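# Planning a group trip without losing your mind

I've put together group trips for our chamber members for a while now, and the same questions land in my inbox every October. So I finally wrote my steps down! They work for a bus weekend or a long haul overseas, and you don't need to be a travel agent to follow them. 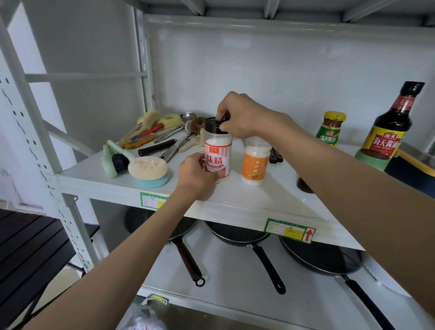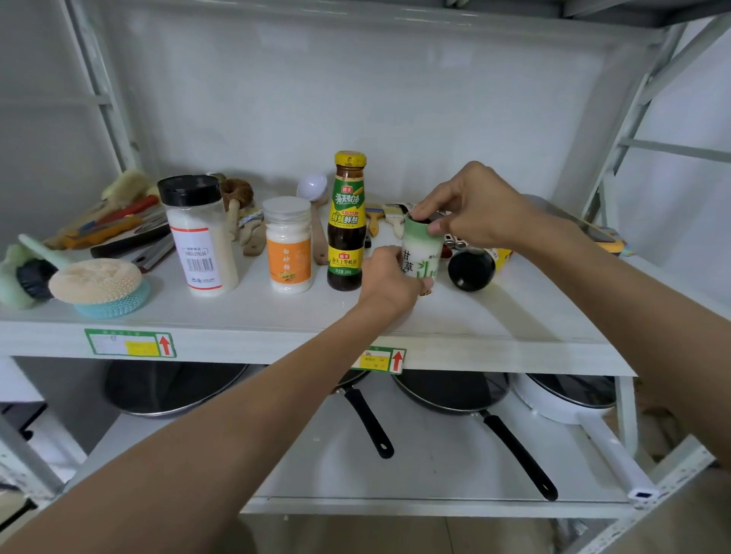
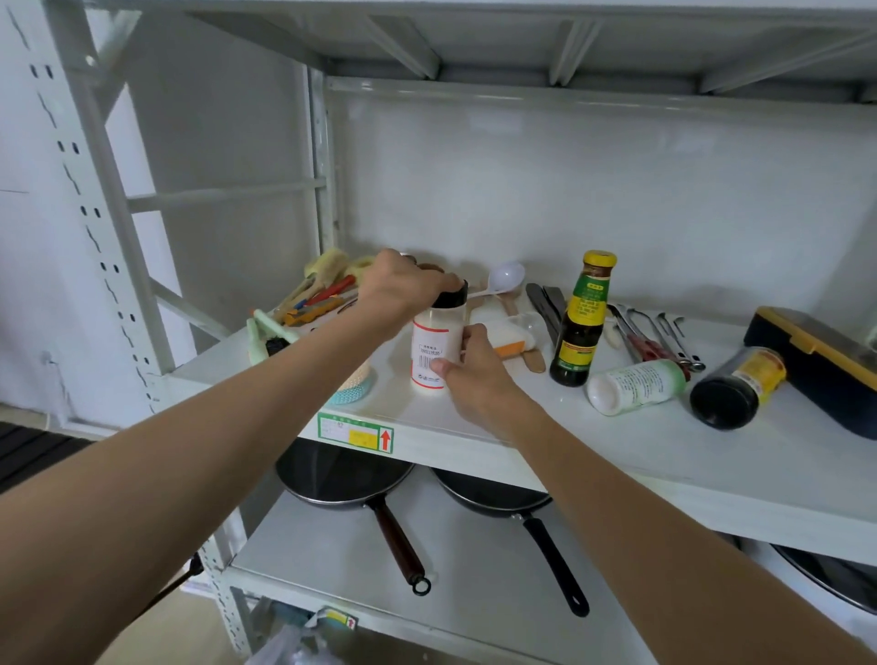 *Hands on the jars at the kitchen shelves.*

## 1. Pick the dates before the place

I know, it feels backward. But once people start dreaming about a destination they'll argue over it for weeks. Send out 2 sets of dates, give everyone a deadline, and go with the one that gets more yeses.

## 2. Get a real headcount

"Sounds fun, count me in" is not a booking. Ask for a deposit – ours is $75 – and only count the people who've paid it. When we did the Stadness trip I had a lovely long list of maybes and a much shorter list of deposits (guess which one the hotel cared about).

## 3. Price it per person

Add up the bus or flights, rooms, breakfasts, guide and tips, then divide by the *lowest* number of travelers you'd still go with. Our last one came to $796 each, sharing a room. Put the single-room price right next to it, or you'll be answering that email all month.

## 4. Ask the hotel for a room block

Call, don't just fill in the web form. You want to know:

- how long they'll hold the rooms
- what happens to the ones you don't fill
- whether the group leader's room is free (it often is, so ask!)

Get the answers in an email. I use Gellon for the coach and they're good about that, but small hotels sometimes need a nudge.

## 5. Leave some afternoons empty

My first schedule had something in every slot, and by day three Marta Kravets had quietly skipped two museums and found the best bakery in town. Now I plan the mornings and one group dinner, and people wander off as they like.

## 6. Send one final sheet

Thirty days out, everybody gets a single page with the meeting point, flight or coach times, hotel address, my cell number and what's already paid for. Print a few spares and keep them in your bag. Then check the passports one more time – yours too.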